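Open day walk-through, two-arm cell, Hotero hall
Checked May 21, 2021, before doors

Base plates – screws tight, both arms. OK.
Side rails and corner brackets – no play. OK.
Fabric panels – clean, hung on three sides. Recheck clips at noon.
Cables – slack at the wrists is fine for the slow program only.
Visitor line – taped at 36 inches. Carkov asked for 18, not accepted. 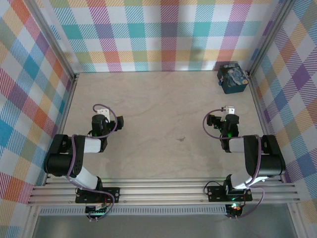

Who may restart the cell after an emergency stop? The Manolakis operator on shift, after walking the full visitor line.

Group size – 15 at most, one group at a time.
Box for the pick demo – keep it at the back right corner between runs.
Extinguisher – tag last signed in January. OK.
Floor by the Grinow stand – extension cord crosses the aisle. Cover it or move it. Open.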